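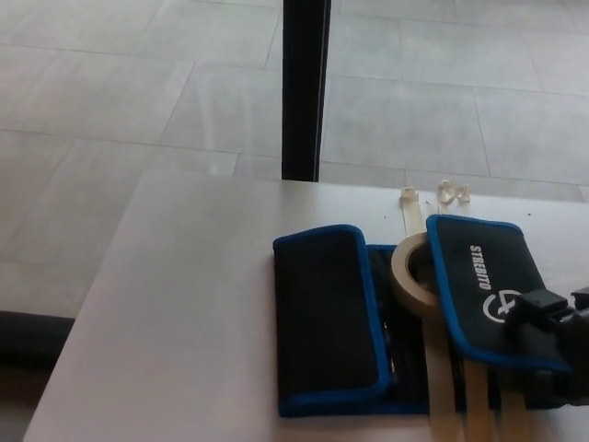 Figure 3. White tabletop and tiled floor, daylight.

4.2 Trading volume and the small investor

We come now to the part of the study that gave us the most trouble, and (we may as well admit it) the most pleasure. Readers who have followed us this far will remember that the Ristari sample holds 2,340 household accounts, each opened by a person trading with his or her own savings. What we wanted to learn was how these people behave in the days after a sharp drop in price, when the newspapers are gloomy and the telephone at the broker's office starts to ring.

The older view, set out very patiently by Rosenthal in his work on the Lomlow exchange, is that small investors sell late and buy back later still. Our accounts tell a gentler story. Most owners did nothing at all for the first 5 trading days, and those who did act were a little more likely to add to a holding than to let it go. Roughly 300 accounts sold everything, and these belonged mainly to people who had been in the market for less than 3 years.

We had expected age to matter a good deal, and it mattered hardly at all once we allowed for the size of the account. Zinchenko, who was kind enough to read an early draft in May, suggested that dividends might be doing some of the work here, and we think he is right. Owners of steady payers such as Tekico were the calmest group in the sample, even in weeks when the share itself fell further than the index. We return to dividends, and to the Palamarchuk measure of turnover, in Section 5.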